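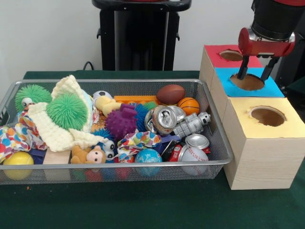

Baltasar Arancibia has spent most of the past year teaching robot arms to pick things up and put them somewhere else. He works in the demonstration group at Stendach, and he started there in November with no background in robotics. Before that he repaired sewing machines.

"People think I write code," he said. "I move the arm. Somebody else writes the code."

The job he was on when we spoke is a sorting task. A basket of mixed toys and household things goes on the table next to three boxes with round holes in their tops. The arm takes one item, carries it to a box, lowers it into the hole and lets go. Arancibia does this by remote control, and the robot's joint positions are saved along with the camera views. A good day gives him 55 recorded runs. His first day gave him nine.

"The hole is the hard part. You come in at an angle and the fingers catch the rim. If I fight it, the robot learns to fight it. So I back up and come down straight, and I leave that in the recording."

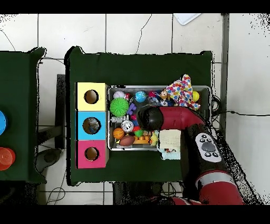 Soft things cause more trouble than hard ones, he said. A ball sits where it sits. Cloth drags its neighbors along, and anything spiky can hang on to a finger after the grip opens.

He has also tried guiding an arm by hand, holding it near the wrist and walking it through the motion. He found that quicker to learn but tiring, and his own arms kept getting into the camera view.

The group trains a new model, called Gavimia, once a task has roughly 46 hours of runs behind it. Arancibia watches the first tests when he can.

"It pauses before it lets go. I do that too. I asked if they wanted me to stop, and they said to keep doing it the same way every time."

He goes back to the toys next week, with the boxes in a different order.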